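How to Prepare Stems for a Remix Swap

A remix swap is simple on paper. Two bands trade the parts of one song each, and each band sends back its own version of the other's track. Most of the trouble comes from the files. Parts arrive out of time, at the wrong volume, or named "Audio 14 final new." The steps below are the ones we use at Soleo, a small tape and download label, and they work in any recording program.

Before you start

Save a copy of the session under a new name and work only in the copy. You are going to move things, mute things and delete things, and you will want the old mix later. Make sure the drive has room. A busy song with long guitar takes can fill up more space than you expect once every part runs the full length.

Step 1. Decide what counts as a stem

A stem is a group of sounds bounced down to one file. For most rock songs 8 to 20 files is a good range. Kick, snare and overheads should stay apart. Backing vocals can usually go together, unless one of them carries a line of its own. If two guitars trade notes back and forth, keep them separate, even if you have always thought of them as one part. The person doing the remix may want to use only half of the conversation. 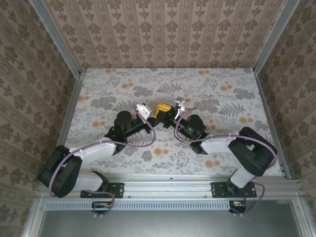 Two arms and one yellow object, meeting near the center of the table.

Step 2. Start every file at the same point

Set the start of your export range to bar 1 and leave it there for every stem, including the ones that stay silent until the last chorus. Set the end a few seconds past the final note so that reverb and cymbals can ring out. When the other band drags the files in, everything should line up with no guessing.

Step 3. Print effects twice, or choose

Some effects are part of the sound. A delay that creates the rhythm of a guitar line should be printed. General reverb on a vocal should come off. If you are not sure, export both and put "dry" or "wet" in the file name. When we put together the parts for "Grurkholm" by the band Skulleo, the main keyboard went out both ways, and the dry one ended up in the finished remix, pitched down and run through a guitar amp.

Step 4. Take off the master processing

Bypass any limiter or compressor on the main output. Each stem should peak well below zero. Do not normalize the files one by one, or the balance between them will be lost. With all the stems loaded and every fader at zero, you should hear something close to your rough mix.

Step 5. Name the files

Use song, part number, instrument and tempo, in that order:

Grurkholm_01_kick_100bpm
Grurkholm_02_snare_100bpm
Grurkholm_09_guitar-left_dry_100bpm

If the song was not played to a click, say so in a text file. If it changes tempo, export a tempo map as a MIDI file. Include the key and any odd tunings as well – a guitar tuned a little flat to match an old organ can cost someone an evening.

Step 6. Export and check

Export 24-bit WAV files at the sample rate of the original session. Then open a blank session, load everything, and listen all the way through. Look for clicks at the start of files, missing parts, and a stem that has been exported twice under two names. Mono parts should be mono.

Step 7. Send it with the terms

Zip the folder and add a short note with the deadline, the credit line you want, and how any income is split. Our swap with Nijs ran on a single page of plain text, and it covered everything both sides needed. Ask for a WAV of the finished remix plus an instrumental, and keep the original stems in the same folder as the version that comes back.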